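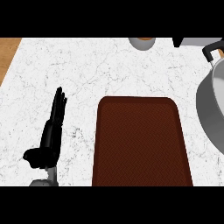
第4卷 第2期 · 第921页

图2 白色大理石台面(计算机渲染)。灰色与深色细纹走向不规则,左下方及中部较密。

分享 4 评论 2

4.2 “天然纹理溢价”的证据问题

厨房台面研究里有一个流传很广的说法:纹理越接近天然石材,使用者给出的价值评分越高,也越愿意为同等厚度、同等加工的板材多付钱。Kerr 项目的终期报告把这种差额称为“天然纹理溢价”,此后的行业文献大多照搬,很少有人回头去看它是怎么测出来的。本节重新检查这一说法所依据的材料。笔者的看法偏于保留:现有数据能够说明受访者对图样有偏好,至于这种偏好能否带到厨房里、带到付款时,材料给出的支持相当薄弱。

先看样本。Kerr 报告发出问卷1035份,有效回收921份,单看回收情况相当体面。问题在于受访者的来源。报告附录承认,多数受访者由建材经销商 Trotow 的会员邮件招募,也就是说,他们在填写问卷之前已经与一家销售石材的企业有过往来。有装修打算的人与没有装修打算的人对台面的关注程度不同,这一点几乎不需要论证;而报告在正文中仍将结果表述为“一般家庭使用者的偏好”。附录与正文之间的这一步跨越,没有任何加权或者敏感性分析加以支撑。笔者曾尝试用报告公开的分组均值作粗略复核,但公开表格没有列出各组标准差,复核无从进行。

再看测量。价值评分采用单题量表,题干为“您认为这块台面有多高档”。“高档”一词在中文语境里含义混杂,既可以指价格,也可以指做工,还可以指社会身份的联想。受访者打出高分时究竟在回答哪一个问题,研究者无从得知。Skinner 在为该报告撰写的评议中也提到过类似的顾虑,他认为单题量表“适合作为访谈的开头,不适合作为结论的来源”。报告的作者在回应中称,单题量表便于与以往调查比较。这个理由若要成立,以往调查的题干至少应当一致,而笔者查阅到的几份前期问卷分别使用了“高档”“美观”和“耐看”,彼此并不等价。

刺激材料的问题更为根本。台面研究长期依赖渲染图,实物板材运输不便,批次之间的花色又难以控制,研究者选择渲染图可以理解。可是渲染图在解决花色控制的同时引入了另外的变量。以图2为例,白色大理石上的纹路并非均匀分布,左下方与中部明显更密、颜色也更深,其余部分则较为疏朗。受访者若对此图给出较高评分,研究者很难区分起作用的是纹理的“天然感”、明暗的疏密变化,还是大面积白色本身。图样左上角另有一块暖褐色木质表面与台面相接,冷暖对照是否会抬高对白色石面的评价,同样没有被单独检验。已有文献通常把这类差别归入“背景因素”一笔带过。

有人会说,多张图样轮换呈现可以抵消上述影响。Inetico 数据库的使用者尤其喜欢用这条理由。该数据库收录了大量台面图样,按照“纹理密度”和“底色明度”两个维度编码,看上去相当整齐。但是编码由同一组人员完成,数据库说明中没有报告编码者之间的一致性,也没有说明纹理密度究竟以整张图样计算,还是以台面中央区域计算。对于纹路分布不均的图样,两种算法会得出不同的结果,有时足以把同一张图样从“疏”组移到“密”组。轮换呈现能够抵消顺序效应,对分组本身的错误却无能为力。

支付意愿的部分也值得怀疑。Kerr 报告让受访者在价格条上拖动滑块,滑块的起始位置设在中点。熟悉锚定效应的读者不难想到,中点起始会把答案往中间拉,而报告中各组支付意愿恰好集中在中点附近,组间差异很小。作者把很小的差异解释为“溢价虽不大但稳定”。同一组数据完全可以有另一种解释:多数人没有认真拖动滑块。要在两种解释之间作出选择,需要知道受访者在该题上的停留时间,可惜停留时间没有公布。笔者于9/11/20致信数据管理方索取,得到的答复是原始日志已在项目结项后清理。

Surura 社区的入户访谈常被引用来补强问卷结论。访谈材料确实生动,受访者谈到清洁、刀痕、渗色,也谈到来客的评价。细读访谈摘要便会发现,真正住在大理石台面旁边的人,谈得最多的是柠檬汁与醋留下的哑光印迹,以及每隔一段时间重新做防护的麻烦。有一位受访者说:“买的时候看花纹,用的时候看水渍。”摘要的编者把这句话归入“审美认同”一类。笔者认为这种归类颇为勉强,后半句表达的显然是对维护负担的抱怨。如果把同类发言重新归到“维护负担”之下,访谈材料对溢价说的支持会大幅减弱,甚至可能转向反面。

这里涉及一个时间维度的问题。问卷测量的是看到图样时的即时反应,访谈涉及的是使用若干年之后的感受,二者之间隔着一整段日常生活。白色石面对污渍的显色程度高,纹理较疏的部位尤其如此;纹理较密的部位也许能遮掩细小痕迹,也许只是让人更难判断台面是否擦净。两种推测都有道理,目前都缺乏数据。溢价说的支持者倾向于采用前一种推测,并将它写入给消费者的选购建议,这样做为时过早。

另需指出术语上的混乱。“天然”在贸易文件中指开采所得的石材,在设计文件中常指图案没有明显重复,在问卷中则由受访者自行理解。近年来人造石的印花工艺进步很快,大幅面板材上可以做到肉眼难辨的非重复纹理,于是“看起来天然”与“是天然石”之间的距离越来越小。若使用者付钱购买的是前者,溢价就应当归于图案设计;若付钱购买的是后者,就应当在得知材料真实来源之后仍然存在。检验方法并不复杂,只需在评分之后告知材料来源,再请受访者重新评分。Kerr 报告的问卷共分4组,没有一组包含告知环节,这不能不说是设计上的缺口。

经济解释同样存在替代方案。石材台面在 Trotow 的门店里通常与较好的水槽、龙头和柜体搭配陈列,购买者为整套厨房付款,很少单独为台面议价。成交单据上台面一栏的金额,往往是销售人员在总价之内分摊的结果。以这一栏的金额推算溢价,等于把分摊习惯当作消费者偏好。笔者向门店方面询问过分摊规则,得到的说法前后不一:有的按面积,有的按进价,也有的承认“看客人更在意哪一项”。最后一种做法若属普遍,成交数据中的溢价就有相当一部分是循环论证的产物,消费者表现出在意纹理,台面一栏便写得高些,研究者再据此断定消费者愿意为纹理多付。

支持溢价说的一方还有一条较强的论据,应当公平对待。不同地区、不同年份的调查都得到了方向相同的结果,若全是测量误差,方向不应如此一致。笔者承认这一点有分量。不过这些调查使用的图样多出自少数几个来源,题干互相借用,招募渠道也多与建材销售有关。共享同一套缺陷的研究得到一致结果,并不比单项研究更能说明问题。真正有分量的是换用实物板材、换用与销售无关的样本之后仍能得到同向结果,而这样的研究笔者只找到2项,其中一项样本过小,另一项将台面与墙面砖合并评分,无法拆分。

据此,下文的模型不把“天然纹理溢价”作为已知参数代入,只将纹理偏好作为待估的态度变量处理,并为其设定以零为中心的先验分布。有审稿意见认为这样处理过于保守,会低估纹理对选购的作用。笔者的考虑是,低估的后果可以在后续数据中得到修正,一个来路不清的参数一旦写入成本核算,要再取出来则困难得多。关于维护负担的变量设定及其与台面底色明度的交互项,见4.3节。

分享 2 评论 4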